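Why I quit buying pre-grated cheese, and why you should too

Prernau has one decent grocery left and the cheese wall there is now 8 feet of plastic bags. Shredded, crumbled, shaved. The actual blocks? Bottom shelf, by the floor, two kinds.

I get it. People are tired. I'm tired. But the stuff in the bag is coated so it won't clump, and then it won't melt right either, and you pay more for the privlege. A block takes 2 minutes on a grater. Two! Less time than finding parking at the Olivares lot.

And it isn't only cheese. Cut onions. Peeled garlic. Boiled eggs in a pouch, for crying out loud. Every one of these is a small job somebody used to do while talking to somebody else in the kitchen. My kids learned fractions that way - half the block for tonight, a quarter for lunches.

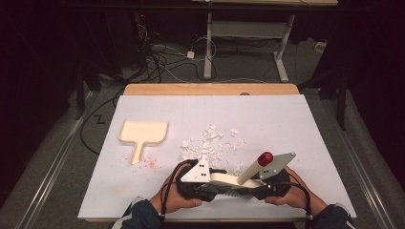 So yes, there's mess. Crumbs get everywhere, wipe the table, move on. I'd still take that over teh bag. And put the blocks back at eye level, please.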